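作業ノート 6月　藍建ての続き

14:20 記

二番甕、液温と匂いは昨日と変わりなし。表面の膜は紫がかった銅色で、泡は中央に寄っている。pHは午後の攪拌前に測ったが、電極の校正が古いので数字は書かない。明日、標準液を開けて測り直す。

ふすまの追加は見送り。Anikó Baloghさんは今日足すべきという意見だったが、一番甕で足しすぎて腐敗臭を出したのが先月なので、もう一日待つことにした。

試し染めは綿の平織りで実施。精練済みの布を100 g、ぬるま湯に浸してから絞って甕へ。浸けて3分、空気に当てて5分を四回くり返した。三回目までは色の乗りがよく、四回目はほとんど変わらない。水洗いで出る茶色い灰汁は前回より少ない。乾いてから見本帳の左列に貼る。

糸のほうは問題あり。Odiaの綿糸は綛の結び目の下が白く抜けた。綛糸を八の字で留めているが、締めすぎ。次は留め糸を倍の長さにして、浸ける前に一度ほぐす。Henumの麻糸は抜けなし。ただし毛羽が立ったので、織りに使うなら糊付けが要る。

灰汁の残量。一番灰汁は使い切り、二番灰汁が500 mlの瓶で三本。木灰はNasrallahの袋があと一つ。前の袋より炭のかけらが多いので、ふるいを通してから計ること。1000 mlのビーカーは口が欠けたため廃棄、代わりを注文済み。

型紙の件。Aranka Kovácsさんから市松の図案が戻ってきた。升目の間の帯を広く取り、升を小さめにした案で、糊置きはこちらのほうが楽だと思う。前の案は角どうしが接していて、糊がにじむとすぐつながってしまった。送りの印は右上と左下の二か所。布幅に合わせて紙を切り直すと端の升が半分になるので、幅を詰めるか帯を広げるか、来週までに決める。

糊は糯粉と糠で炊き直した。蒸し時間は前回どおり。塩を少し増やしたところ、伸びはよくなったが乾きが遅い。雨の日は元の配合に戻す。Dramsideの見本布には83番の筒先で線だけ引いて、いま棚の上の段で乾かしている。触らないでください。

やること
・電極の校正
・綛の留め直し
・木灰をふるう
・型紙の端の処理をArankaさんに相談
・二番甕の攪拌は朝夕一回ずつ、蓋は少しずらしておく

17:40 追記
夕方の攪拌済み。泡の立ち方は朝より細かい。試し染めの布は陰干し中で、濡れているときより緑みが引いた。四回目の分は見本から外してもよいかもしれない。

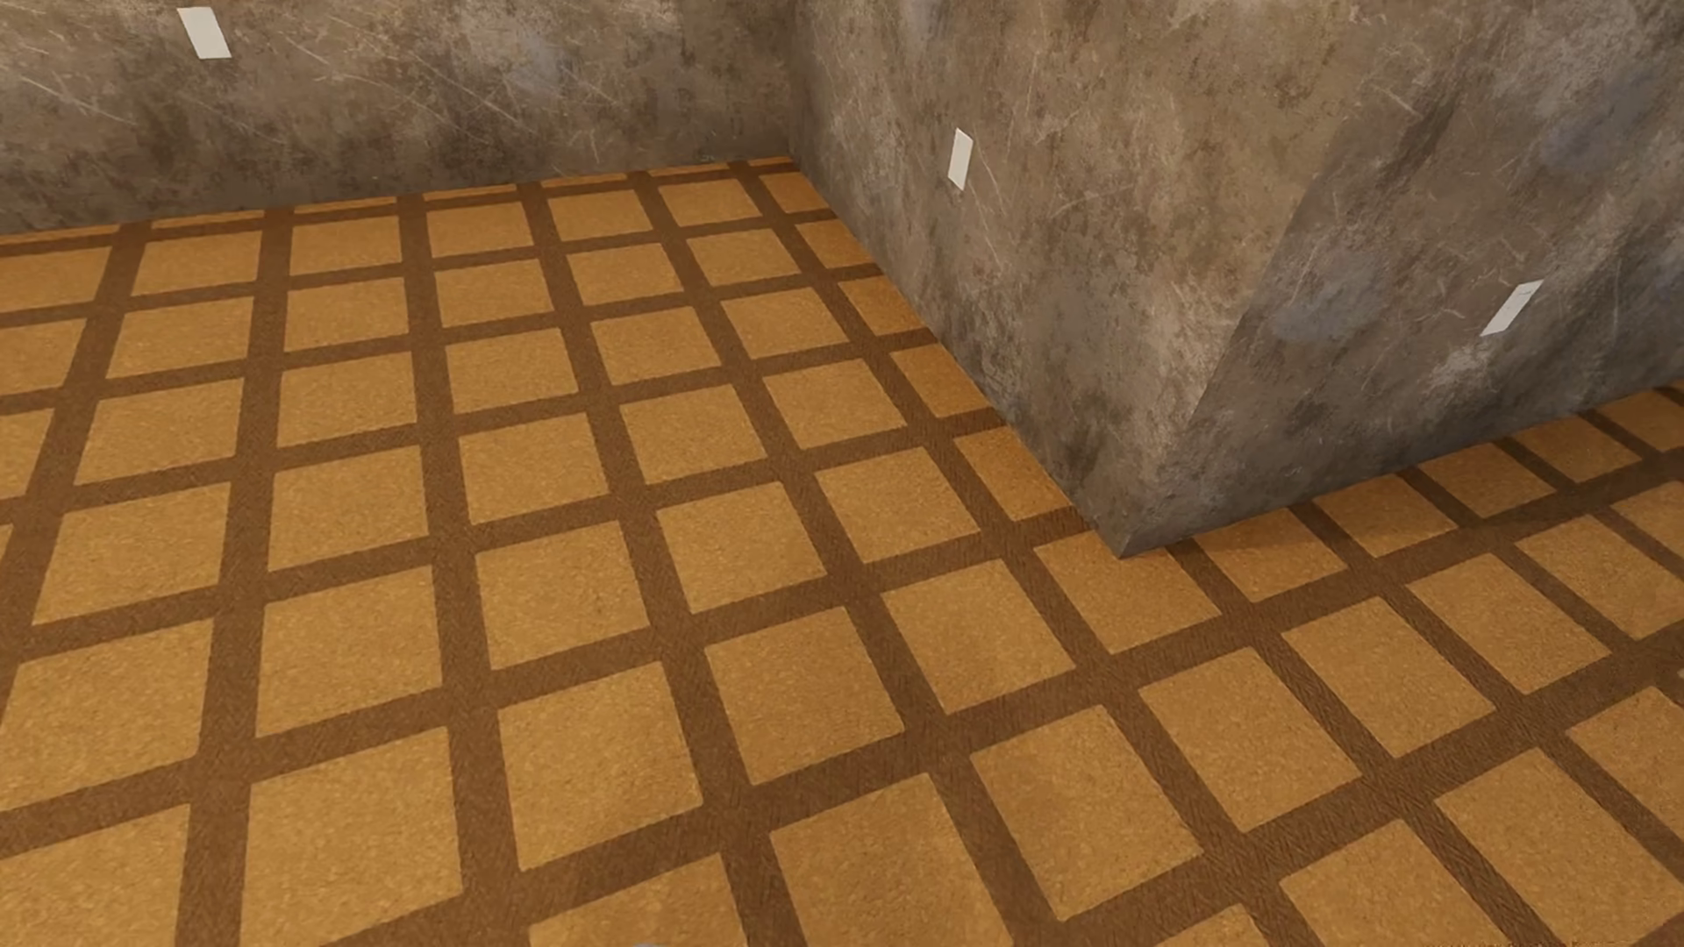
升と帯（CG）。橙がかった金色の升に、焦げ茶の広い帯。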